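Rosta Oracle Deck, Second Edition

Cards / Oracle Decks / Rosta

45 cards with guidebook and drawstring bag
Published by Ferrand
In stock, ships from our Jestotcombe store

The Rosta is an oracle deck for daily draws and longer readings. It does not follow the tarot structure, so there are no major or minor arcana to learn and no court cards. The 45 cards are divided into 5 groups of nine: Roads, Rooms, Weather, Tools and Visitors. Each card has a title and one keyword printed along the lower edge. The pictures are ink drawings with a single wash of color, and each group has its own color.

The text and drawings are by Abelardo Toledo, who also wrote the guidebook. The first edition sold out in May. The second edition uses the same drawings with heavier card stock, and the guidebook has been reset in larger type. Three keywords were changed: The Ladder now reads Effort (was Ambition), Fog reads Wait (was Confusion), and The Lodger reads Patience (was Burden). If you own the first edition you can write the new keywords on your cards or leave them as they are. The readings in the guidebook work with either.

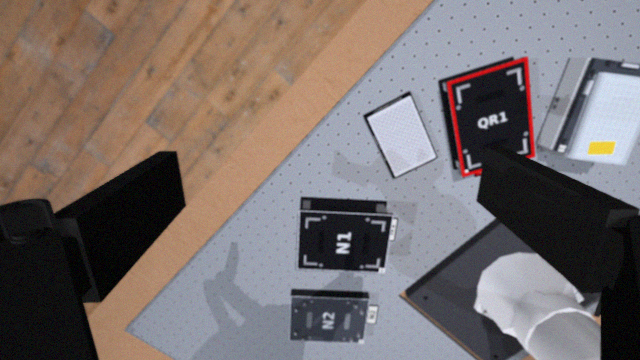 Perforated board and plank floor from above.

About the cards

The cards are slightly wider than standard tarot cards and have a matte finish. People with small hands may find overhand shuffling easier than a riffle shuffle. The backs are symmetrical, so you won't know before you turn a card whether it is upright or reversed. Reversed meanings are given in the guidebook for every card except the Weather group, which Toledo reads the same way in both directions.

New cards tend to stick together. Deal them out one at a time into several piles and gather them again before you shuffle. Most readers do this as a first step with any new deck anyway. Keep them out of direct sun, which fades the blue wash faster than the others, and wipe marks off with a dry cloth. Do not use water or cleaning spray. If you cleanse your decks with smoke, hold the cards well above the burner. Salt will scratch the finish, so put it in a separate dish next to the deck.

About the guidebook

The guidebook is 138 pages, softcover. Every card gets two pages: the drawing and keyword on the left, and the meaning on the right with a question to ask yourself. After the card pages there is a section on layouts, starting with the one-card draw and ending with the House, a nine-card spread that uses one position for each room. There is also a short chapter on reading for other people, covering how to word a question and what to do when the person you are reading for doesn't like the answer.

The index lists cards by keyword as well as by title. This was missing from the first edition.

Choosing between the Rosta and the Zuto

We are often asked which of these two decks to buy first. The Zuto is a smaller deck of 22 cards with abstract patterns and a folded leaflet in place of a book. It suits readers who like to work from their own impressions. The Rosta gives you more to go on, with people and objects in nearly every card. If you already read tarot, either one can be used alongside it. A common method is to lay out your tarot spread first and then draw one Rosta card for the whole reading.

The cards are different sizes, so the two oracle decks can't be shuffled together.

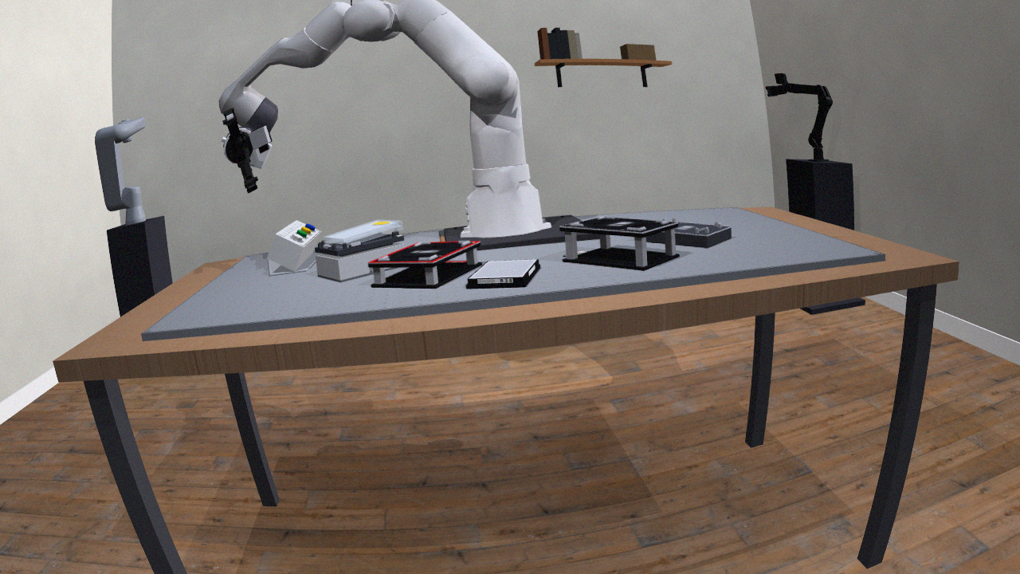
Celina Bednarek wrote to ask whether the Visitors cards always stand for real people, as she had drawn The Lodger four mornings in a row and lives alone. Toledo's answer is on the last page of the guidebook. A Visitor can be a person, but it can also be a habit or a worry that has moved in for a while. When the same one keeps coming up, he suggests setting the card aside and reading its question again at the end of the day.

What's in the box

Rosta deck, second edition
Softcover guidebook
Unbleached cotton drawstring bag
One blank card, for a spare or for a card of your own

Returns

Unopened decks can be returned for a full refund. We can't take back a deck once the wrap is off, but if a card is missing or misprinted, send us its title and we will mail a replacement. Bags are not sold separately at this time.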